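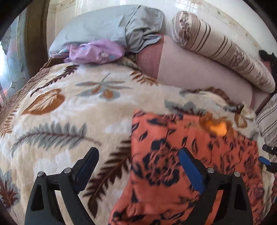
*The Dretel grippers over the coral cloth. Blue pads on, fern blanket underneath.*

**Dretel build update, 2nd June**

Quick one this time, half the workshop is packing for the Zastora open house and I'm typing between jobs.

So. The hand-held grippers. Both units are together and closing properly, which is more than I could say last time. Mpho reprinted the black fingers with the triangle window in them – less plastic, quicker to print, and they flex a bit less than the solid ones did. Don't ask me why. He has a theory, go find him at the back bench.

Pads are the blue ones. We went through a lot of pad material this spring. The grey foam tore. The clear silicone was great on mugs and hopeless on fabric, it just skated. Blue has a bit of grab and peels off clean when you want to swap it. Lihua cuts them as one long strip and trims to fit, template is in the Ševčík drawer under the soldering station. Please put it back in the drawer!!

Pivot screws: if you're building your own set, get the round-head ones. And go easy. Snug, back off a touch, stop. Danica cracked two links by over-tightening and I cracked the third.

Now the bed work. Cloth is the hard bit and we knew it would be. A block has a corner you can grab. A thin cloth on a fluffy blanket has no edge until you make one, and if you come down too far you get the blanket as well and the whole lot comes up together. Natália's advice is to open wide, come in low from the hem side, let the pads touch before you squeeze. Sabina does the opposite and goes for the middle of a fold.
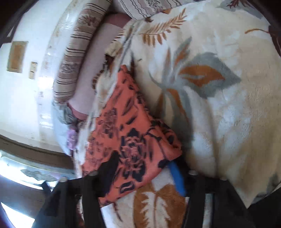 The prints make it harder again. Leaves, ferns, roses, all of it fighting for attention, and a fold in a busy pattern is tough to pick out even for a person. That's why we want them. Plain white sheets taught us nothing usefull about real bedrooms. If you have loud bedding you can spare, bring it in, the uglier the better. Washed please.

We logged 71 grabs with the old pads and 72 with the blue before the spring on the left unit went soft. Not a fair test yet, different people on the handles and the cloth got more crumpled as we went. Lihua is keeping the sheet so argue with her.

Still to do:

- new springs (Nerkerik order is in, 4 spare sets)
- shorter screws for the inner joint, the current ones stick out the back and catch on fleece
- a proper handle. The taped one is fine for ten minutes and then your thumb goes numb
- label the left and right parts! they are mirrored, they are NOT the same, I built one backwards and lost an evening

Cost so far is roughly 27 a unit for the printed parts and hardware, not counting the filament we threw out. Files are in the shared folder under Dretel, take the newest ones, the older finger has the hole in teh wrong place.

Next build night we do pillows. Sabina reckons the long round ones will be easy. I've got my doubts – they roll. Full write-up in the July issue, if the springs turn up. Bring a small Phillips, ours has walked again.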